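Search this site Enter keywords Go

How to Put Together a Short Film from Clips Sent In by Artists Far Apart

Last updated: 22nd August

So you have a handful of artists in different towns, no money for flights, and a wish to make one film out of all of them. I've done this twice now, most recently with Fernent, our little film about kitchens and waiting, and I'd love to save you some of the muddle I got into the first time!

Start with a letter. Write to everybody on the same day and keep it to one page: the theme, the longest clip you can take, and the date you need it by. For Fernent I asked for clips of 50 seconds, shot sideways, with no music on them. (Music is lovely, but you'll be fighting with it later when you try to join two pieces up.)

Next, make one shared folder with a subfolder for each artist, and ask them to put the town first in the file name. Our Tudberg clips and our Mollgate clips got hopelessly mixed before I did this - I lost a whole evening to it.

When the clips are in, watch every one of them all the way through before you cut anything. We had 428, and yes, it took a while. Keep a notebook beside you and write down sounds as well as pictures, so a kettle in one place can lead into rain in another.

For the rough cut, lay the clips out by time of day, morning through to night. You can break that order later, but it gives you something to push against. Bai, the small editing program I use, lets you color each artist's clips differently, and I do recommend it if yours can do the same.

Send the rough cut back to everyone and give them two weeks to answer. Somebody will want a change, and it's much kinder to hear it then than in October with the hall already booked.

Subtitles come last, once the cut is locked.

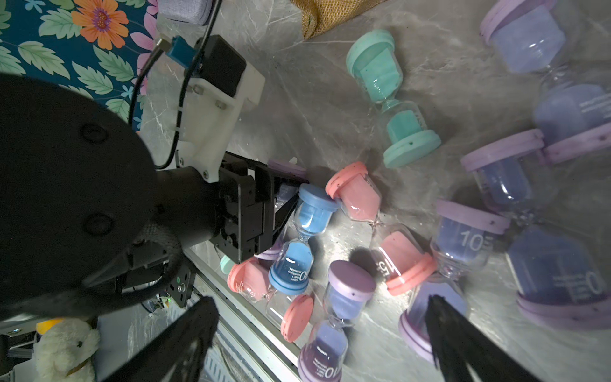 Camera module on its white bracket, with the gripper beside it.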